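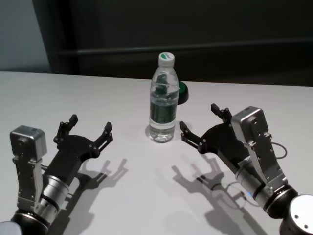

Kerstin Harms
Columnist and former line supervisor, Vorkcombe
September 2018

Home | Opinion | Work | Letters | Archive

I spent 11 years running a packing line, and in that time I was promised a robot that could do my job on three occasions. So when Parnum invited me to look at its two-armed bench, I went with low expectations. Two arms, two grippers, one bottle of water. I have a niece who could manage that with one hand before she could talk.

My complaint is with the word "chores." A chore is a string of small annoyances with no clean edges. You clear the table, but one cup still has coffee in it, and the lid you need is under the newspaper. Putting a bottle and one small round object on a plain white table takes away nearly everything that makes the work hard. What is left is reaching and squeezing, and we've had machines that reach and squeeze since before I was hired.

Blažena Beneš, an engineer there, didn't argue much. A clear bottle is harder than it looks, she told me, with the water and the plastic both playing tricks on a camera. Fine. I believe her. She also said the arms had managed 70 good lifts out of 100 in their last round of trials, and she seemed pleased.

I tried to picture telling my old plant manager that. Thirty bottles fumbled in every hundred – he'd have had me out the door by lunch. At Lapiņa, where I ended up, we packed 3142 cases on a decent shift, and the people doing it were also spotting split seams, kicking a jammed roller and covering for whoever was in the bathroom. None of that goes into the trial numbers.

The home version is even further off. Picking up a bottle is maybe a tenth of putting away groceries. Somebody still has to decide whether it goes in the fridge, and move the leftovers to make room.

I don't doubt the arms will get better. They're nice pieces of metal and the people working on them are serious. But I've read the brochures that say "household ready" – Flallell sent me one in the spring – and I'd like to see whoever wrote them leave one of these alone with my kitchen sink on a Sunday night.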